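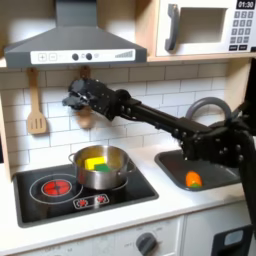
Odette Farrow
Reviews editor and Saturday bench regular, Utholm Shared Workshop
Tue 21 January

Kellport arm and hand kit, full build review

I've wanted to write this one since October, when the boxes showed up and took over the whole end bench at Utholm (sorry again to the bookbinding people). The Kellport is a desk-scale robot arm with a proper multi-fingered hand on the end, sold as a kit, and I've now built it, un-built a good part of it, built it again and set it to work in a Bakden play kitchen. So I have opinions! Lots of them are good.

The kit cost me $2,323 with the hand included, plus shipping, and I bought it myself. You can get the arm alone with a two-jaw gripper for quite a bit less, and if all you want is to move blocks from one tray to another, get that one and spend the difference on spare cables. I wanted fingers.

The build

The instructions say a weekend. It took me three weekends and a couple of evenings, and I'm not slow with a hex key. The arm itself goes together nicely: plates, brackets, actuators, more plates, and everything lined up the first time except one bracket near the elbow where I had to open a hole out a hair with a round file. The screws come in labeled bags. I can't tell you how happy that makes me after the last kit I reviewed, which sent everything loose in a single pouch like trail mix.

Then you get to the hand, and the pace changes. The fasteners in the finger joints are tiny and there are so many of them, and step 80 has you threading a tendon line back through a knuckle that you closed up a page and a half earlier. I went back over the drawings twice to make sure I hadn't skipped something. I hadn't. My advice is to leave the knuckle covers off until all the fingers are threaded, whatever the booklet tells you, and to work over a tray with a lip on it. I lost a screw to the floorboards anyway.

Finished, the hand weighs 842 grams on the workshop's postal scale. That's a lot of weight to hang off the far end of an arm this size, and you feel it in the reviewing (more on that below).

It comes in black, all of it, and it looks great, kind of serious. It's also a pain for anyone working under bad lighting, as black screws in black plates are hard to see and I ended up dotting the ones I'd already tightened with a silver paint pen.

The controller

Kellport doesn't make its own controller, so you're buying a board from somebody else, and I went with the Memon since a couple of other projects at Utholm already run on it. Wiring was painless. Setup was fine until calibration, where the software wants you to move each joint by hand to both ends of its travel while holding down a key on the keyboard. With two hands. On a desk across the room from the arm, in my case. I put a stapler on the key. It worked and I'm not proud of it.

After that the Memon behaved. I've had it freeze on me once, with the arm parked, and a restart sorted it out. The motion recording is my favorite bit - you guide the arm through a move, save it, and play it back slower or faster with a slider. Start slow. Please start slow.

Living with it in a tiny kitchen

A toy kitchen is a wonderful test bench for this thing, and I'd recommend it to anyone building an arm at home. It's the right scale, everything in it is light, and it's full of awkward little jobs: utensils on hooks, a pot with food in it, a sink to reach down into, a faucet to bump into. The Bakden has a range hood that sticks out over the stovetop too, so there's a ceiling to mind as well as a back wall.

Easy stuff first. The carrot in the sink was the first thing I got it to pick up reliably, leafy end and all. The fingers close around a chunky shape really well and the grip has some give to it, so it doesn't matter much if you come in a bit crooked. The green block in the pot was harder. Getting down inside the rim with a full set of fingers means planning where the knuckles are going to go, and for a while I was mostly relocating the pot. Coming straight down with the fingers half closed helped a ton.

The wooden utensils have eaten most of my time. They hang close to the tile backsplash, the handles are slim, and the hand is wide compared with the gap you've got to work in. You need to bring the hand in low, close gently, then lift up and away to clear the hook, and if the lift isn't straight the spatula swings and you chase it. My good days run to maybe half of the attempts. My bad days I go make tea.

Part of that is me and part of it is the droop. With the arm stretched out long, the weight of the hand pulls the wrist down a little, and the longer it holds a pose the more I notice it. Kellport's booklet suggests adding an offset in software, and I did, and it's better. I'd still like a beefier shoulder actuator as an option. I'd pay for that.

Noise: fine. A whir with a bit of a grumble on the way up. The woodturners didn't complain, but then they're wearing ear defenders.

One more gripe while I'm here. The cables. The kit gives you a bag of zip ties and wishes you luck, and my first try left a loop near the elbow that snagged on the faucet every time the arm swung back. Braided sleeve from the electronics drawer fixed it. At this price I think the sleeve should be in the box.

Who should buy it

If you've built a kit or two and you enjoy fiddly work, I think you'll love this. If it's your first arm, I'd get the gripper version and add the hand later; Kellport sells it separately and the wrist mount is the same. If you're planning to share it in a workshop like ours, print the calibration steps and tape them to the bench, and lock the speed slider down before the kids' afternoon.

Would I buy it again? Yep, nearly without thinking. I'm ordering a second set of tendon line this week and having another go at those hooks on Saturday.

Kellport arm and hand kit: 4 out of 5
Memon controller: 4 out of 5, and 5 if they ever fix the key thing
Bakden play kitchen, as a test bench: 5 out of 5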